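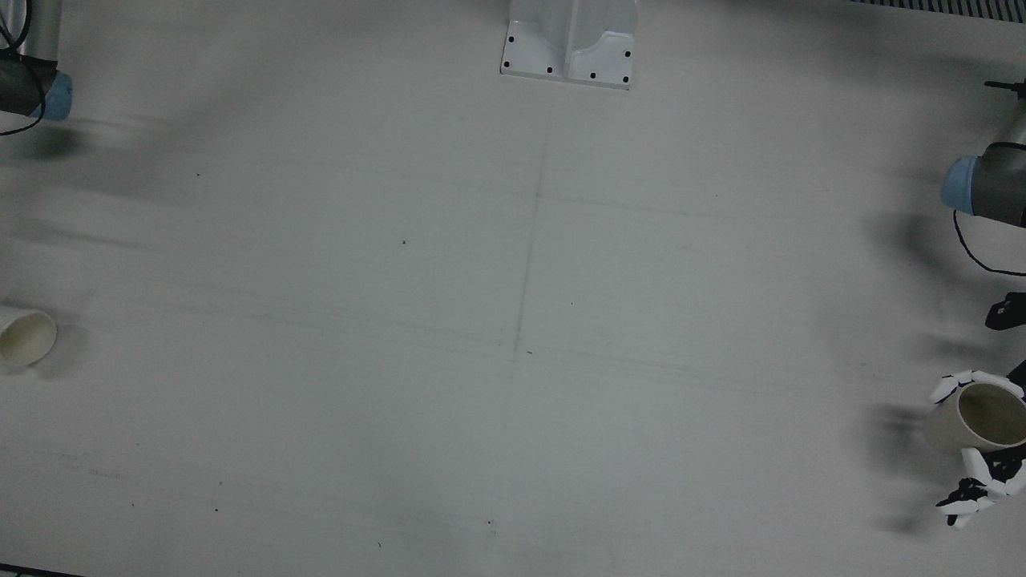

My sister wants to know when she can stop doing the washing up. She asks me this because I write about machines and because she read something over breakfast with the word "breakthrough" in it. My answer in April was not yet. My answer this Wednesday is still not yet, and I've had a fair bit of time to change my mind.

Pouring from one cup to another is my test for all the kitchen robots. A child of three can do it, with spills. Two arms and two hands with proper fingers ought to manage it too, and I'll grant that the fingers have come on a lot. They used to be pincers. Holding a paper cup without crushing it is a real skill and I don't sneer at it.

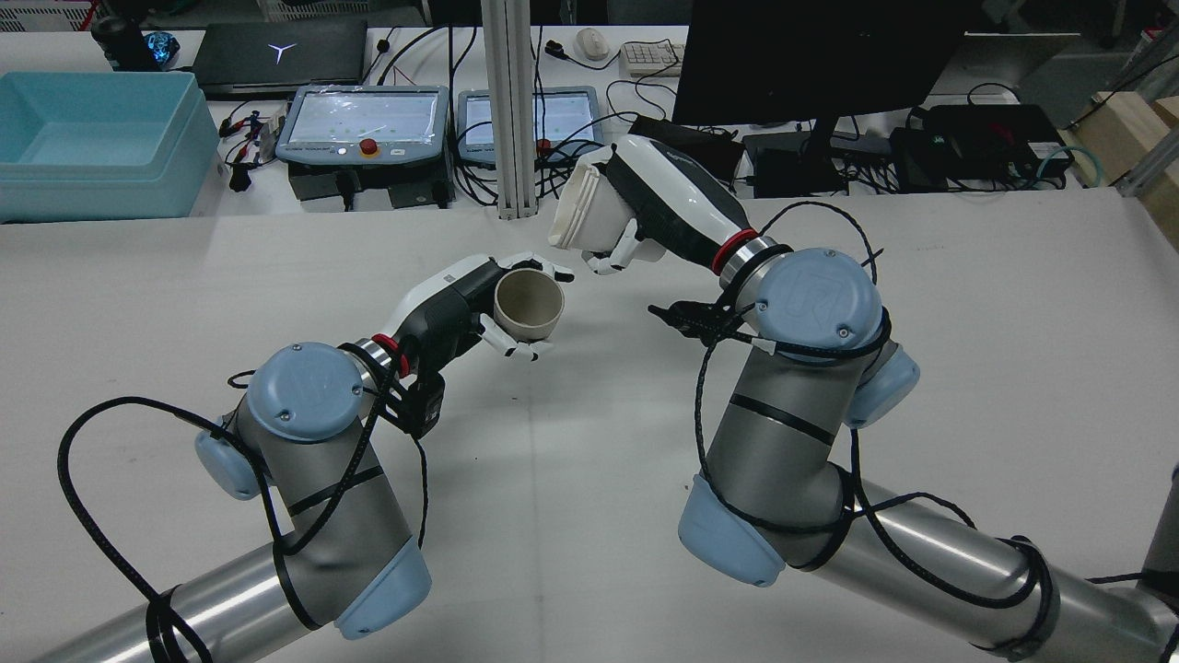 Bence Szabó wrote in after my last post to say I was being unfair, that his first dishwasher was rubbish as well and he wouldn't be without one now. Fair enough, Bence, but your dishwasher went on sale as a dishwasher. Nekico and Branimau are both selling me a butler.

What I'd like to see is the dull stuff. A mug with tea dried in the bottom. A wet one, a chipped one, one that somebody has left inside another.

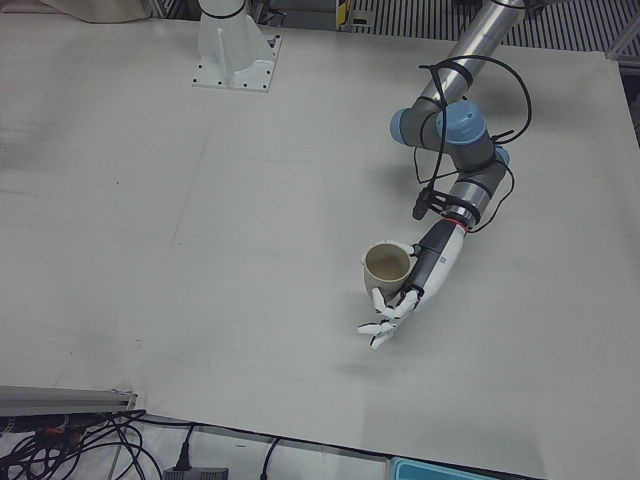 And then the whole lot again on a different worktop, with a cat walking about. I asked Branimau how many kinds of cup they had tried and was told 31, which sounded good until I went and looked in my own cupboard. There are 33 in there, and no two of them match.

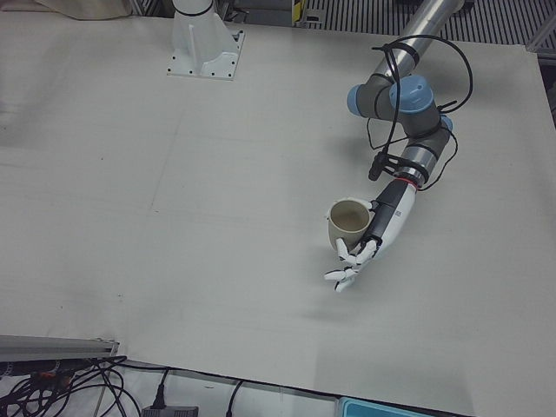
What would change my mind

A full sink, cleared before bedtime, in a house the makers had never been in. I'd even allow 2 breakages. Until then my sister can keep her rubber gloves.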